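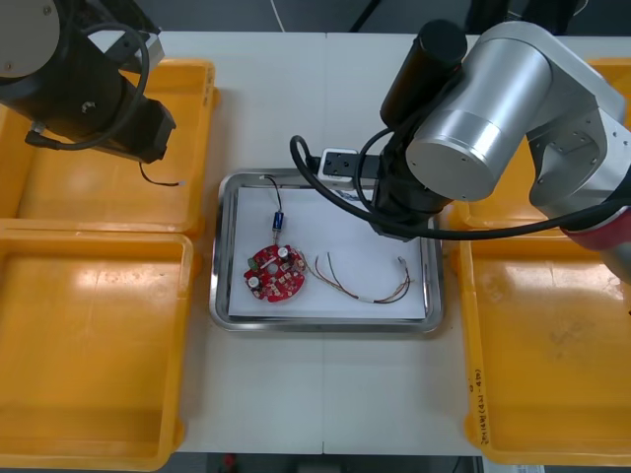 Photo: Vistine bench 4, overhead cam

Friday, July 26, 2019

Sorting cell, e-waste disassembly. Picking up from the June notes, same question: does the policy do better on the thin stuff if we train on whole-tray episodes or on single-pick clips cut out of them.

Setup for today's runs. Steel tray in the middle, white paper liner, two bins each side. Tray load is the "hard mix" – red round board, the blue cap-looking part with its lead still on, the brown/orange/white wire bundle. Silver arm works from the right, black arm from the left. Board goes left, wires go right, small part goes wherever the planner says (this is the part I want to change, see below).

Data: 2,000 single-pick clips vs 1,000 whole-tray episodes. Not a fair match on total minutes, I know. Brindon split used for both so the held-out trays are the same.

Result so far, short version:
- Board: no difference. Both sets get it. Rim grasp nearly every time, clips version a bit faster.
- Small part: whole-tray wins. The clips policy goes for the lead and not the body, then the part swings and drops back in the tray.
- Wires: whole-tray wins again, by more than I expected. Clips policy closes on one wire at the stripped end and leaves the rest behind. Whole-tray policy goes for the middle of the bundle, by the white sleeve, and lifts the lot.

My guess is the clips start too late. We cut them at "gripper over object" so the approach is mostly gone, and the approach is where it picks the spot to grab. Should recut with 4 extra seconds up front and retrain before anyone writes this up as whole-tray beats clips. Might just be the cutting.

Paper liner: keep it. Bare steel gave us glare on the tray floor and the depth went to holes right where the wires were. Bins still glare under the overheads, does not matter for picks but the "bin empty" check tripped twice this morning on the lower left one. Turned the check off for now. TURN BACK ON before the Nzioka runs.

Gripper notes. Finger pads on the silver arm are wearing, the left one more. Changed both after lunch, rezeroed. Runs before and after the change are in seperate folders, do not pool them. Cable loop on the wrist is long, fine for straight-down picks, but on the rotated wire pick it gets close to the tray rim. Limited wrist rotation in the Janik config till it is re-tied.

Assignment rule: planner gives the small part to whichever arm is nearer. When the part sits above the board, left half, it goes to the black arm, then both arms want the same patch of tray and one waits. Lost a lot of cycle time there. Try: board first always, small part second, wires last. Ten trays with the new order, same loads, and compare.

To do
- recut clips, longer lead-in
- retrain clips policy over the weekend, same seed
- new pick order, 10 trays
- re-tie wrist cable
- bin check back on
- relabel the failed wire picks, "slip" and "partial" are mixed up in the log and I cant tell which is wich after the fact

Left the hard mix in the tray for the first run Monday.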